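Tablecloth

A tablecloth is a covering laid over a table, nominally to protect it and in practice to acquire the stains first. Plain white was long held to be the respectable colour, chiefly by people who did not do the washing. 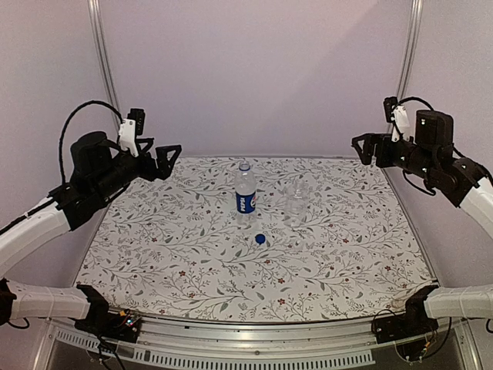 A white table covering with a fine print of branches, small leaves and tiny dark red flowers.

Botanical prints are the usual compromise - busy enough to forgive a crumb, pale enough to pass as formal. Gravy remains unforgiven. The usual overhang is roughly 10 inches, a measurement honoured mainly by cats.

See also: Placemat; Doily; Table runner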